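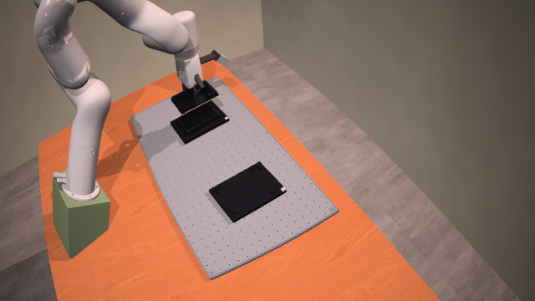

Clornora listening project: progress report to the Ravano Fund

March 2019

Prepared by Meron Alemneh, project lead

Where we are

When we wrote to you in October we had a storeroom full of cassettes, one working tape deck and a lot of hope. Since then we have copied 298 of the 379 tapes in the Gebretsadik collection, which leaves 81 to go, and I am very happy to say that most of what is on them is better than we dared to expect. There are wedding songs, long family letters spoken aloud and posted across the world, a coffee seller calling out her prices, children being made to recite poems and plainly hating it. One tape is nothing but rain on a tin roof with two brothers arguing underneath it about a bicycle. We love that one.

The collection was gathered over many years by one family who ran a grocery in Drorkley, and customers would leave tapes behind the counter for other customers to borrow. A good half of them have no label, or have a label that belongs to some earlier recording. That has made the cataloguing slower than we planned, but also a good deal more fun, as you never know what is coming when you press play!

Copying the tapes

Eckhard Kasten has done nearly all of the copying. He plays each tape in full, both sides, in real time, and keeps a paper sheet next to the deck for anything that sounds wrong. The commonest trouble is the little felt pad behind the tape, which dries out and drops off after thirty years in a cupboard. He has become very quick at moving the tape into a new shell when this happens. Sticky tape leaders come second, and then mould, which we have found on one box only. That box is being kept apart from the others in a sealed bag until we can get proper advice on cleaning.

Each side is saved at full quality, with a smaller copy made for listening. We now keep three sets: one here, one with the family, and one at the Drorkley library. We checked a batch against the originals in the new year and found two files that had stopped early. Both tapes have been played again and the new copies are complete.

We bought the second deck with part of your grant in the autumn. It was second-hand and needed new belts, and the playing speed was a touch fast until Eckhard adjusted it. Singers who had sounded rather nervous came out a good deal calmer. The tapes we had already copied on that deck were done again, a fortnight's work that we had not planned for.

Working out who is speaking

This is the part I look forward to most. We play short pieces to people who knew the shop and write down whatever comes back: names, villages, the year somebody got married, who still owes whom a tape. So far 56 people have sat down with us, some of them several times, and the notes run to four thick folders. Most of the talk has been in Amharic or Tigrinya, with English mixed in by the younger ones.

People don't always agree. One lullaby has been claimed by three different families, each with its own last verse, and we have written all three into the catalogue with the names of the people who gave them. Where a voice can't be placed we say so and leave the entry open. I would like us to get better at noting where somebody was unsure, as our early sheets don't show it clearly and I have had to ring several people back to ask.

Permission has been on our minds too. A spoken letter to a mother is a private thing, even if it went round half the street afterwards. We ask the sender wherever we can find them, or a close relative, and until we hear back the recording stays closed. Most have said yes. A few have asked for a copy and nothing more, and we were glad to make it for them.

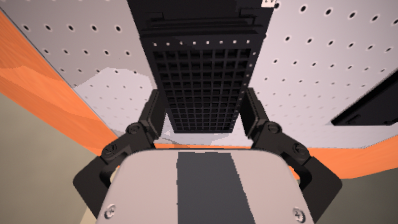 Listening evenings

We held four evenings over the winter, all with food, all in the upstairs room at the library. The format is simple. We play six or seven pieces, none longer than five minutes, and leave plenty of room for talk in between. At the second evening a woman recognised her aunt's voice within a few words and finished the song along with her – the whole room joined in, and we didn't get to the rest of the programme.

We did learn that the sound in that room is poor at the back. We have moved the speakers to the long wall and started handing round printed words for the songs, in both scripts and in English. An earlier start helped as well, and we saw more grandparents and more children at the last two.

Money

We are within budget. There is an underspend of £1,000 on travel, mainly as so many people preferred to come to us, and we would like your agreement to move it to transcription. The spoken letters take much longer to write out than the songs, and we would rather pay our two transcribers properly than hurry them.

Next

Finish the remaining tapes, with the mouldy box left until last.

Go back over the early interview sheets and fill the gaps.

Hold two more evenings, one of them for spoken letters whose senders have agreed.

Put the first group of songs on the library's listening post, with words and notes.

I will send the revised transcription budget separately, along with the list of songs for the listening post once the families have seen it.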